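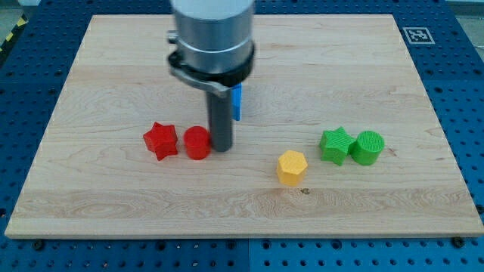

Looking after wooden work boards

Filed under: Workshop, Surfaces. Updated 2024-06-24

A pale board shows every ring, scuff and glue spot. Most of the damage is avoidable and nearly all of it can be sanded out.

Choosing a board

Wavy or swirling grain looks good but tears out easily under a plane. Finish these boards with abrasive only. A small tight knot is sound if it doesn't move when pressed with a fingernail. Fill a loose one with clear epoxy before the first coat of oil.

Setting it on a metal bench

Perforated metal tops grip poorly. Fit a thin cork pad under each corner, or bolt up through the holes into threaded inserts. Insert depth should leave at least 2 mm of timber above the tip. Don't lay a damp board flat on bare steel, as iron and tannin leave a blue-black stain that goes deeper than the colour suggests.

Cleaning

Brush off grit first. Wipe along the grain with a wrung-out cloth, then dry both faces and stand the board on edge. Wetting one face only will cup it. For wax crayon or coloured plastic rub marks, use a white eraser, then a little methylated spirits on a rag. Test the metho on the underside.

Refinishing

Start at 100 grit if there are dents, otherwise at 240. Raise the grain with a damp sponge, let it dry, and sand again lightly. Apply a thin coat of oil, leave it for around 20 minutes and wipe off all of the excess. Lay oily rags out flat outdoors to dry; bundled rags can self-heat and catch fire.

A 900 mm board needs the underside and end grain oiled as well, or it will move with the season. We recoat ours each August.

Small parts on the board

Printed plastic blocks with a textured surface hold sanding dust and will scratch fresh oil. Rinse and dry them before putting them back, and lift them instead of sliding them across.

Related pages: Removing glue squeeze-out. Flattening a cupped panel. Storing offcuts.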